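Setup and Upkeep of the Two-Arm Bag Cell

Project report, Huaranga teaching lab
Coka project, second term

1. Purpose

The Coka cell was handed to our group in February in working order but without written procedures. The previous group had left a folder of parameter files and a single page on power-up. Our task was to bring the cell to a state in which it could run the bag-opening task for a full lab session without an operator correcting it, and to write down what is needed to keep it there. The report covers mounting, cabling, gripper maintenance and the repair of one intermittent fault. The control software is treated only where it affected the hardware work.

2. Mounting and calibration

Both arms are fixed to a common steel base plate. The plate had been bolted at four points, one of which had lost its washer. We refitted all four and tightened them in a cross pattern before touching any calibration values. Earlier calibration data was discarded.

The camera-to-arm calibration was done with a printed target held in the gripper, first the left arm, then the right. The first attempt gave a repeatable offset along the table's long axis. The cause was a stale tool length in the Ustum configuration file, left over from a different set of fingers. After the value was corrected, the offset fell below what we could measure with a steel rule, and we did not pursue it further.

The work surface is white and has no markings. We had planned to tape reference lines on it but dropped the idea, as the tape edges were picked up by the segmentation step and treated as part of the bag outline. Bag placement is therefore checked by a software overlay on the operator's screen.

3. Task and load on the hardware

The task is to take hold of the rim of a fabric tote bag and open it so that an object can be placed inside. The left arm clamps the rim near one handle. The right arm comes in from above and works inside the opening. Both wrists are then close together, and most of the wear and most of the faults come from this part of the cycle.
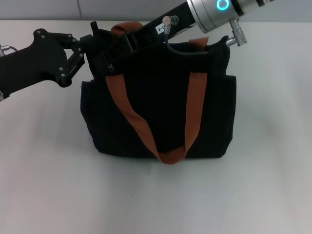
Page 7

The black bag with rust-orange handles was kept as the reference item for all test runs. Its front handle hangs in a long loop, low enough to reach the table, and any change in the way the loop falls is easy to spot on the recordings. Dark fabric against a white table also gave the cleanest segmentation of the bags we tried.

4. Gripper maintenance

The linkage fingers are built from black plates with silver bolts at the joints. Play in these joints shows up at the fingertip as a late or uneven grip. We set the following routine:

Before each session: open and close the gripper fully with no load and listen for clicking.
Every week: check each pivot bolt by hand, wipe the plates with a dry cloth, remove lint from between them.
Every month: remove the fingers, inspect the bushings, apply a thin film of grease, refit.

Lint was a larger problem than expected. The bag fabric sheds fine fibers, and these collect in the linkage. No thread locker was used on the pivots in the first weeks, and two bolts worked loose. A medium-strength compound has been used from April on and has held.

5. Cable fault

The right arm stopped at irregular intervals with a communication error. The Brornar log showed 305 such entries over 3,816 cycles. The errors were not tied to speed or payload, but they clustered at poses where the wrist was turned well inward - the same poses used inside the bag.

We swapped the controller port first, with no effect. The wrist cable was then unplugged and tested for continuity while being bent by hand, and one conductor opened when the cable was bent close to the plug. The cable was replaced with one of the same type. The new cable was given a wider loop at the wrist so that the bend is not taken at the connector.

A loose loop has its own drawback, as it can lie against the bag rim when the wrist is low. The approach path was raised slightly to reduce contact. No communication errors were logged in the remaining sessions.

6. Open points

The left arm still has its original cable, and a spare should be ordered before the next term. The grease interval is an estimate and has been followed for only 2 months. The base plate bolts should be checked again whenever the cell is moved, and calibration repeated afterward. Current parameter files are stored in the Coka folder, with the superseded Ustum file renamed and kept for reference.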